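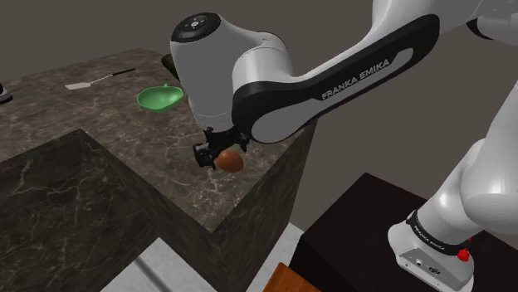

Capítulo 5. Maniobra de fondeo

Puesta en servicio del molinete Vikik

Lea este capítulo antes de fondear por primera vez. La mayoría de los armadores lo lee después, con el ancla enganchada en la cadena del vecino y el vecino en cubierta, en pijama. El texto es el mismo en ambos casos, pero se retiene mejor en seco.

El molinete Vikik se entrega montado en los veleros Honkanen de crucero. Si lo ha comprado suelto, siga antes las instrucciones de la plantilla de perforación y vuelva aquí cuando la cubierta tenga los agujeros que debe tener y ninguno más.

5.1 Comprobaciones previas

Hágalas amarrado a puerto, con el motor parado y el freno del molinete apretado.

1. Abra la tapa del pozo de anclas y saque todo lo que no sea cadena, cabo o ancla. Las defensas, la manguera y la bolsa de pinzas de tender tendrán que buscarse otro domicilio.

2. Localice el grillete giratorio que une ancla y cadena. El pasador debe estar roscado a fondo y asegurado con alambre inoxidable. La brida de plástico que puso alguien «de momento» no cuenta como alambre.

3. Compruebe que el paso de la cadena coincide con el grabado en el barbotén. Una cadena de otro paso también gira, a saltos y con un ruido que se oye desde el bar del club.

4. Baje al pozo y verifique que el extremo interior de la cadena está unido al barco con un tramo de cabo, nunca con un grillete. El cabo debe tener longitud suficiente para asomar a cubierta cuando la cadena se haya acabado. En una emergencia se corta con un cuchillo. Tenga, por tanto, un cuchillo.

5. Gire el disyuntor a la posición ON. Está en el mamparo de proa, detrás de los chalecos en los modelos antiguos y detrás de otra cosa en los nuevos.

PRECAUCIÓN: El motor del molinete es de 1.000 W y no distingue entre una cadena y un dedo. Quítese anillos, pulseras y bufandas. Recoja el pelo largo. No pise la cadena para «ayudarla» a entrar.

5.2 Marcado de la cadena

El barco sale del astillero con 68 metros de cadena sin marcar. Puede contar a ojo los que va soltando, igual que puede navegar a ojo entre piedras.

1. Extienda la cadena completa sobre el pantalán, en tramos paralelos. Avise a los demás usuarios. Tropezarán igualmente, pero ya avisados.

2. Marque un tramo de color cada cinco metros, empezando por el ancla. Use pintura para metal o los insertos de goma que se suministran en el kit.

3. Apunte el código de colores en la pegatina incluida y péguela en la cara interior de la tapa del pozo. El armador que confía en su memoria suele descubrir en agosto que el amarillo significaba algo.

4. Deje secar la pintura el tiempo que indique el bote. Entonces estibe la cadena con el molinete, en impulsos cortos.

NOTA: La pintura se va. Repase las marcas cada invierno; diciembre es buen mes, porque en el pantalán hay sitio y pocas ganas de conversación.

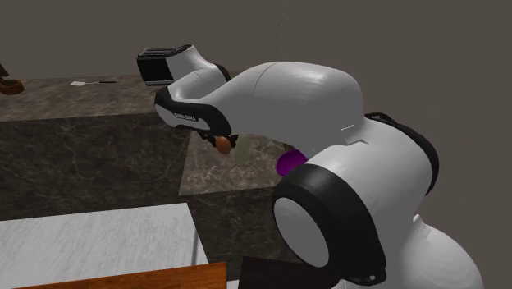 Merja Kettunen nos escribe que lo de la pintura le parece un pasatiempo de jubilados y que en su Honkanen lleva bridas de colores desde el primer día: una a los cinco metros, dos a los diez, y así hasta que se le acaban la cadena o las bridas. Añade que al tacto se reconocen de noche sin linterna, y que las que se rompen en el barbotén acaban en el pozo, donde atascan el desagüe. Le agradecemos las dos observaciones. Si opta por este sistema, corte los rabos a ras y revise el desagüe.

5.3 Ajuste del freno de embrague

El embrague determina a partir de qué esfuerzo patina el barbotén. Demasiado flojo, la cadena se irá sola a buscar el fondo. Demasiado apretado, el motor lo pagará, y detrás de él usted.

1. Introduzca la palanca en la tuerca central y afloje en sentido antihorario hasta que el barbotén gire libre con la mano. Antes de hacerlo, asegure el ancla con su cabo de trinca.

2. Apriete en sentido horario hasta notar resistencia.

3. Dé un cuarto de vuelta más. Un cuarto es un cuarto. El servicio técnico de Stastau guarda varias tuercas de personas con mucha fuerza.

4. Retire la palanca. Una palanca olvidada en la tuerca gira con el molinete a la altura exacta de la espinilla.

PRECAUCIÓN: El embrague no es un punto de amarre. Una vez fondeado, la tensión de la cadena debe pasar a una cornamusa mediante el amortiguador y el gancho. Dormir colgado del molinete estropea el eje y, si el viento rola, también el sueño.

5.4 Primer fondeo de prueba

Elija un fondo de arena, poco viento y una cala sin público. Si solo puede reunir dos de las tres condiciones, renuncie a la última.

1. Ponga el motor del barco en marcha. El molinete no debe trabajar nunca solo con la batería de servicio.

2. Acuerde las señales con quien lleve el timón. Bastan tres: suelta, para, recoge. Gritar desde proa con el viento en la cara equivale a no decir nada, con más gasto de voz.

3. Detenga el barco proa al viento sobre el punto elegido y quite la trinca.

4. Pulse BAJAR hasta que el ancla toque fondo. Deje que el barco caiga hacia atrás y siga soltando cadena a medida que la pida. Soltarla toda de golpe forma un montón muy vistoso encima del ancla.

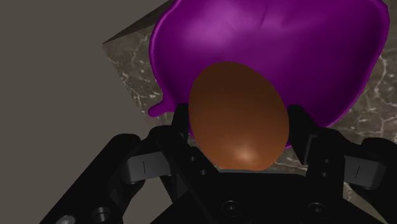 5. Cuando haya largado cinco veces la profundidad, medida desde la roldana de proa y sin olvidar la marea, pare. Coloque el gancho y el amortiguador y pase la carga a la cornamusa.

6. Dé atrás despacio. Tome una enfilación en tierra con dos objetos que no se muevan. Una vaca no sirve.

7. Si la enfilación se mantiene, suba revoluciones poco a poco, manténgalas un minuto y vuelva a punto muerto. Si no se mantiene, recoja y repita con la misma cara de haberlo previsto.

Para levar, avance despacio con el motor hacia el ancla y recoja solo la cadena que quede floja. El molinete levanta cadena; del barco tira la hélice. Si el disyuntor salta, espere unos minutos antes de rearmarlo y averigüe entretanto qué tiene enganchado.

5.5 Averías frecuentes

El molinete no hace nada. Disyuntor en OFF. Mire otra vez detrás de los chalecos.

Sube pero no baja. Cadena montada sobre sí misma en el pozo. Desconecte el disyuntor y deshaga el montón a mano.

Baja sin que nadie pulse. Embrague flojo o mando a distancia debajo de alguien.

El barbotén gira y la cadena no. Paso incorrecto o barbotén gastado. Anote el número de serie, grabado en la base del motor, y consulte al distribuidor de Kusbridge. Las piezas de recambio figuran en el capítulo siguiente.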